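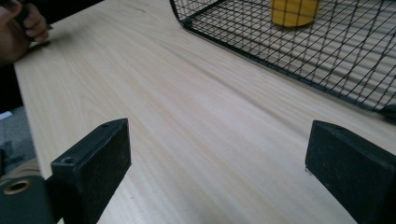

¿Cómo sabe un programa dónde está un vaso?

Lo calcula. Recibe una imagen, que para él es una tabla de números, y busca en ella grupos de números que se parezcan a los de otros vasos que ya ha procesado. El resultado es una posición y un grado de seguridad.

Esta ficha explica las partes del programa que hacen ese trabajo. Pertenece a la serie Saltico, para lectores a partir de 10 años. Las palabras difíciles están al final, en el glosario.

1. La imagen es una tabla

Una imagen digital está dividida en cuadraditos llamados píxeles. Cada píxel en color se guarda con tres números: cuánto rojo, cuánto verde y cuánto azul. Si los tres números son altos, el píxel es casi blanco. Si los tres son bajos, es casi negro. El amarillo se obtiene con mucho rojo, mucho verde y poco azul.

Una imagen pequeña, de 300 píxeles de ancho por 300 de alto, contiene 90 000 píxeles. Como cada uno lleva tres números, el programa recibe 270 000 números. En ninguno de ellos está escrita la palabra «vaso».

2. Percepción: de los números a las cosas

La parte del programa que interpreta la imagen se llama percepción. En el programa Gullach, que usamos en esta serie, la percepción trabaja por pasos.

Primero busca bordes. Un borde es un lugar donde los números cambian mucho de un píxel al siguiente. Entre una mesa clara y una pieza negra, el cambio es grande y el borde se encuentra con facilidad. Entre dos zonas de madera del mismo tono, el cambio es pequeño.

Después agrupa. Los píxeles vecinos con colores parecidos forman una región. A cada región el programa le asigna una etiqueta provisional: «mesa», «cesta», «vaso», «desconocido».

Por último, da a cada etiqueta un número entre 0 y 1, llamado confianza. Una confianza de 0,9 significa que el programa está bastante seguro. Una de 0,4 significa que conviene obtener otra imagen antes de hacer nada.

3. Un caso difícil: mirar a través de una rejilla

Cuando un objeto está detrás de una rejilla, sus píxeles quedan separados por líneas. Un programa sencillo puede creer que hay muchos trocitos amarillos y ningún vaso. Para evitarlo, Gullach aplica una regla: si varios trozos tienen el mismo color, están muy cerca y juntos forman un contorno conocido, los trata como un solo objeto.

Las sombras plantean otro problema. La sombra de un alambre sobre la madera es una línea oscura, igual que el alambre. Para distinguirlos se comparan dos imágenes tomadas desde puntos diferentes. El alambre está más alto que la mesa y, al cambiar el punto de vista, se desplaza respecto a ella. La sombra sigue pegada a la madera.

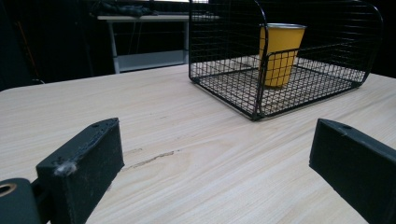 Vaso amarillo de papel dentro de una cesta de malla negra. La rejilla tapa parte del vaso.

Una marca en la madera también produce bordes. El programa debe decidir si es un objeto o un dibujo de la superficie. Si no tiene altura, la clasifica como parte de la mesa y deja de tenerla en cuenta.

4. Planificación: elegir un camino

Una vez conocida la posición del vaso, otra parte del programa calcula por dónde mover la pinza. Se llama planificación.

El planificador divide el espacio en cubos imaginarios y marca cada uno como libre u ocupado. Las paredes de una cesta ocupan cubos. El hueco de arriba, si la cesta está abierta, queda libre. Un camino válido solo pasa por cubos libres.

Casi siempre hay muchos caminos válidos. El planificador de Gullach prueba 1000 y da puntos a cada uno. Un camino corto gana puntos. Un camino que pasa muy cerca de un alambre los pierde. Se elige el de mejor puntuación, aunque no sea el más corto.

También hay que calcular la abertura de la pinza. Sus dos dedos deben separarse más que el ancho del vaso, pero menos que el espacio disponible dentro de la cesta. Si las dos condiciones no se pueden cumplir a la vez, el planificador devuelve el mensaje «sin solución» y el movimiento no empieza.

5. Control: cumplir el plan

El plan es una lista de posiciones. El control es la parte del programa que hace que los motores lleguen a ellas. Repite siempre las mismas cuatro operaciones:

medir dónde está la pinza;
compararlo con dónde debería estar;
calcular la diferencia, que se llama error;
enviar a los motores una orden que haga el error más pequeño.

Este ciclo se llama bucle de control. En el módulo Kirkberg, que es la parte de Gullach dedicada al control, el bucle se ejecuta aproximadamente 51 veces por segundo. Si el error crece en lugar de disminuir durante 5 ciclos seguidos, Kirkberg detiene los motores.

Con un vaso de papel hay que medir además la fuerza. Si los dedos aprietan poco, el vaso resbala. Si aprietan demasiado, se deforma. El control aumenta la fuerza poco a poco y deja de hacerlo cuando el sensor indica que el vaso está sujeto.

6. Aprender de movimientos hechos a mano

No todas las reglas las escribe un programador. Algunas se obtienen a partir de ejemplos. Una persona mueve con la mano una pinza que lleva una cámara, y se guardan las imágenes junto con la posición de los dedos en cada momento. A cada grabación se la llama demostración.

El programa de aprendizaje busca relaciones entre lo que se veía y lo que hizo la pinza. Con pocas demostraciones copia detalles sin importancia, por ejemplo el color de la mesa. Para que aprenda lo necesario hay que variar los ejemplos: cambiar la luz, el lugar de la cesta y la posición del vaso.

7. Actividad: sé el planificador

Necesitas una hoja cuadriculada, un lápiz y una goma.

Dibuja en la hoja una cesta vista desde un lado: una base y dos paredes, sin tapa. Rellena los cuadros que ocupa.
Dibuja un vaso dentro y escribe una V en sus cuadros.
Marca con una P un cuadro fuera de la cesta. Es el punto de salida de la pinza.
Traza un camino de P a V que solo pase por cuadros vacíos. Puedes ir arriba, abajo, a la derecha o a la izquierda.
Anota la longitud del camino en cuadros.
Traza otro que deje siempre un cuadro vacío entre el camino y las paredes. Compara las dos longitudes.

Si el segundo camino no existe, la cesta es demasiado estrecha para ese margen. Dibuja una más ancha y repite el ejercicio.

Glosario

Bucle: grupo de instrucciones que se repite.
Confianza: número que indica lo seguro que está el programa de una etiqueta.
Demostración: grabación de una tarea hecha por una persona.
Error: diferencia entre la posición deseada y la medida.
Píxel: cada uno de los cuadraditos que forman una imagen digital.
Sensor: pieza que mide algo, como la luz, la distancia o la fuerza.

Serie Saltico, Ediciones Gunnlaugsson. Texto revisado el 25 de septiembre de 2024.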